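The gripper that lost its left finger

I keep notes on faults because I forget them otherwise. The trouble this time was a finger that stopped coming back.

The hand-held grippers we use each have two yellow fingers that ride between slotted side rails. You squeeze, they close. You let go, they open. On one unit the left finger began to stay a little short of open after a squeeze, and the recorded width went wrong along with it. The log still said fully open, so our checks passed every take. We lost 364 takes before Jerome Evangelista noticed that the plotted width never matched the video.

I blamed the software first and spent an evening on it. The software was fine. A screw under the left rail had backed out far enough to rub on the finger carriage. With the tool held level it barely touched. Tilted down toward a mattress or a floor bin, it dragged, and those are the angles you use all the time when the job is clothes and bedding. 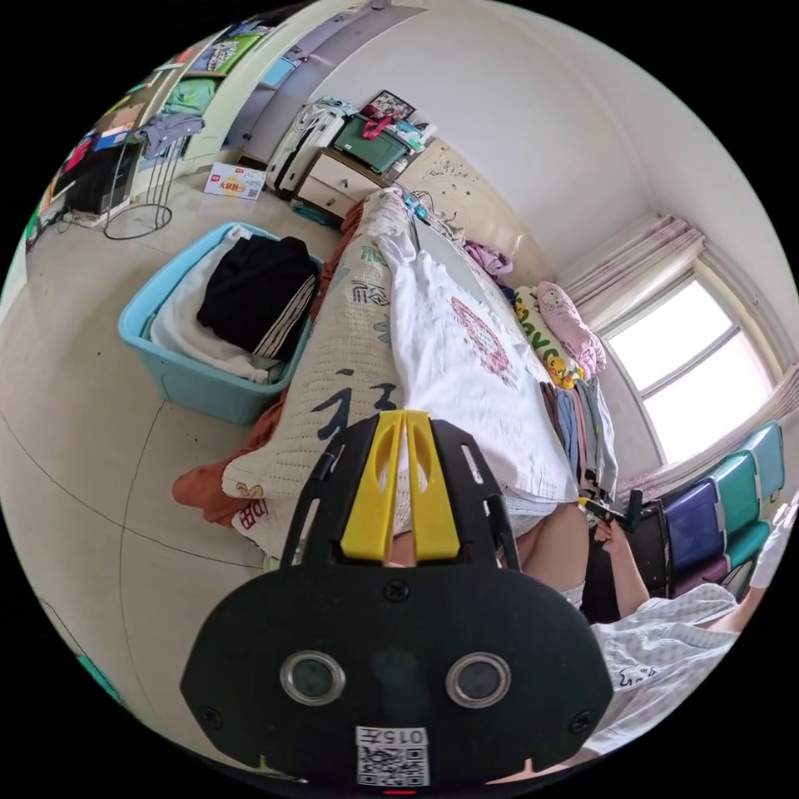 Shop notes, no. 5

Bedroom work is hard on these tools. A blanket hides the fingertips, a stack of folded clothes gives when you press on it, and the person holding the gripper can't feel a small amount of drag through the handle. On a hard object like a cup we would have caught it sooner.

The safety side bothered me more. With one finger lagging, people squeeze harder to make up for it, and then it lets go suddenly. Reynaldo Barredo got his glove pinched between the finger and the rail that way. He wasn't hurt, but I pulled the unit the same afternoon and should have done it earlier.

Fix, for anyone running the same rails: take the screw out, clean the threads, put it back with medium threadlocker and leave it overnight. I marked the head with paint so a turn shows up. We also added a check at the start of each session, 3 full squeezes with the tool pointed at the floor, and the width has to return to the same value every time.

The unit has done 700 squeezes on the bench since then with no drag. I still have to go through the Samonte takes from May and see whether any of those are bad too.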